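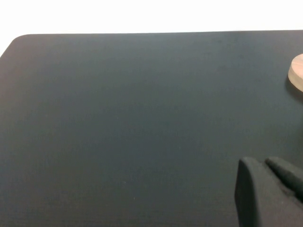 Tabletop Finisher and Surface Inspector — Solheim workshop

Bondby makes desk and dining tops for offices, schools and private customers. The Solheim workshop cuts, edges and finishes the tops; frames and legs are made at Gamwood and joined at final assembly. We are hiring one person for the finishing line. The post is full time and permanent, with a start in March.

The work

You will take tops from the edging station and bring them to the point where they can be wrapped. Most of the current output is matte, in dark grays and black, with rounded corners. Matte dark surfaces show fingerprints, sanding haze and cleaner residue more readily than light ones, and a large part of the job is finding these faults before the customer does.

Daily tasks:
Check corner radius against the template and mark tops that are out of tolerance.
Break and smooth edges by hand, finest grit last.
Wipe down, let stand, and inspect under the side lamp at a low angle.
Compare color to the reference board at both ends of the top. Shade drift within one top is a reject even when each end would pass by itself.
Record rejects by fault code on the batch sheet.
Wrap and stack, face to face, with foam sheet between.

The line handles 2000 tops in a normal month and up to 3000 before the school year. Overtime in the busy period is paid and agreed in advance.

What we ask for

At least 2 years in furniture finishing, joinery, panel work or a similar trade. Time spent on coated or laminated board counts the same as time spent on solid wood. You should be able to read a cutting drawing, use a caliper and radius gauge, and lift 12 kg repeatedly. Larger tops are moved with a vacuum lifter; training is given on site. Normal color vision is required for this post and is tested at the trial shift.

Useful but not required: spray booth experience, a forklift license, or having kept batch records in Flindia, the stock program used in both workshops.

Hours and terms

The shift runs from 7:00 a.m. to 3:30 p.m. with a paid morning break and an unpaid lunch. Work clothes, gloves and hearing protection are supplied. Pay follows the workshop scale, step set by documented experience. The trial period is three months.

You will report to Farhad Ghorbani, finishing lead, and work alongside Homa Dehghan on inspection.

How to apply

Send a short work history and the names of two people who have supervised you to Soudabeh Moradi at the Solheim office. A cover letter is optional. Photos of finished work are welcome — edges and corners are more useful to us than whole pieces.

Selected applicants will be invited to a paid trial shift. Questions about the work itself go to Farhad Ghorbani, by phone after 2 p.m.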